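Counting seals from the Orkell cliffs

I caught Philomena Agbeko at 6 in the morning, which is when she likes to talk, before the wind gets up. She's been counting gray seals below the Orkell cliffs every April and she was already on her second coffee (I was not!).

"It's a good year," she told me. "More than 800 on the beach, and plenty of fat young ones."

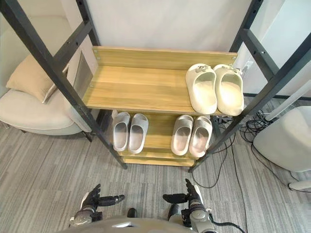

I asked how you count animals that won't stay put. You do it twice, she said, with two people who don't compare notes until lunch. Her partner is Rasmus Luik, and they've argued over the same rock for years.

"He says seal, I say rock. Then it yawns."

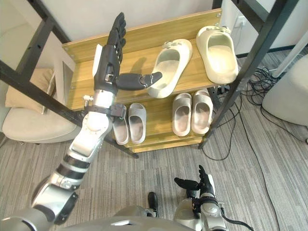

The old-timers in Drultgate remember when the seals were nearly gone, so I wondered if she thinks they're safe now. She wouldn't go that far. The sand eels have been patchy and the storms come at the wrong time for pups.

"Ask me again when we reach 2000," she said. "Then I'll relax a bit."
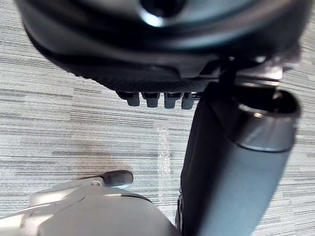 We talked for ages about dogs on the beach, which is her big worry. One loose spaniel can send a whole group into the water, and she'd love to see leashes all spring. 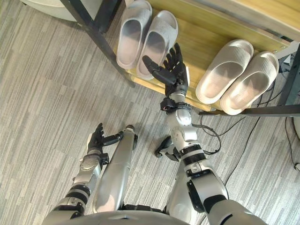
Soon-im Hwang wrote to me afterward to say signs would do more good than rules, and that most walkers simply have no idea the seals are there.

Contact us | © Orkell Shore Notes | Back to top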